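Behrouz Salehi
February 23, 2020

I want to write a few posts about learning to read labels in a language that is not mine. I moved eleven months ago and I still stand too long in the supermarket. Maybe it helps somebody who is new.

First mistake: I tried to learn the words from my textbook. The textbook gave me "library" and "my uncle is a doctor." It did not give me "best before," "shake well" or "contains traces of."

So I stopped the textbook for the month of June and I studied only packages. Every evening I took one thing from the kitchen and I copied all the words by hand. Also the small ones. Especially the small ones.

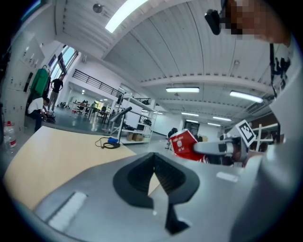 My friend Yusri Jugah told me to begin with the back side, and he was right. The front of a package is advertising and it uses strange grammar, sometimes no verb at all. The back is written for everybody and the same words return again and again.

Words which came back most often for me: store, keep, open, cool, dry, before, after, serving. With these I could understand half of a cracker box. I was very proud of this half.

Second mistake: I used the phone camera to translate everything. It is fast, but the next day I remembered nothing. Now I allow it only after I have written my own guess. My guesses are often bad. Once I bought starch and thought it was sugar for baking. My cake had a very interesting surface.

Numbers are a good friend. You already know them, so look at which word is standing next to the number. This is how I learned "weight," "servings" and "energy" without any dictionary.

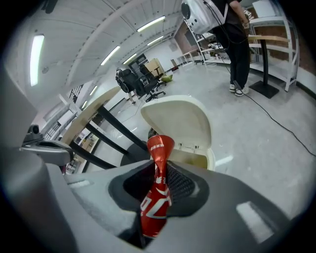
Dates are more difficult. In my first language the day comes first, and in the shop I had to ask which number is the month. Somtochukwu Danladi, who sits next to me in the evening class, writes the correct order on the first page of each notebook. I copied this from her.

My notebook has 1,722 words now. I don't know all of them. I would say that I recognize them, like neighbors whose names I forgot.

Somebody asked me if it is boring. A little, yes. Seven minutes per evening is enough for me, and then I do something else.

Next I will try the letters from the electric company. Please wish me patience. If you have a good method for official letters, write it under this post, I read all the answers.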